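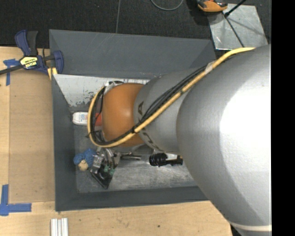 Undthorpe cell: air loss on the picking arm

The bin-picking cell at Undthorpe was out of service for nine working days after the gripper lost air pressure in the middle of a run. Nobody was hurt. The arm was carrying a part from the mixed-item set when the gripper opened over the bin, and the part dropped back in. The controller did not register the drop and the arm finished its move at full speed with nothing in hand.

Boyang Shi traced the loss to a split in the air line on the outside of the arm, at the tie below the wrist. The tie had been pulled tight enough to stop the hose sliding. Each time the wrist turned past its usual range, the hose bent at that one point instead of along its length. The split was 4 mm long and only opened when the wrist was turned, so the leak test done with the arm parked had passed twice.

Two other faults came up during the check. The pressure switch was set to trip at a level the gripper never reaches before it lets go, so it gave no warning. The Nistus software also treated a lost part as a completed pick if the fingers had closed at any time in the cycle -- the log for that week shows 39 good picks, of which 21 were real.

The following changes are now in place:

The hose and cables have more slack at the wrist, and ties are closed by hand only. Do not use the tie gun on this arm.

The leak test is done at four wrist positions, including both ends of travel.

The pressure switch has been reset and now stops the arm directly, without going through Nistus.

Finger position is read again before the arm leaves the bin and once more before release.

The arm is limited to reduced speed until the March review. Staff working at the bench beside the bin should stay behind the line while the arm is powered, even when it is stopped. Anyone reaching in to clear an item must lock out the air as well as the power, as the gripper can still move on stored pressure.

The Peler cell uses the same hose layout and will be checked next. The Hao cell has its air line inside the arm and is not affected. Please report any hissing, slow closing or dropped items to Boyang, including those that clear on their own.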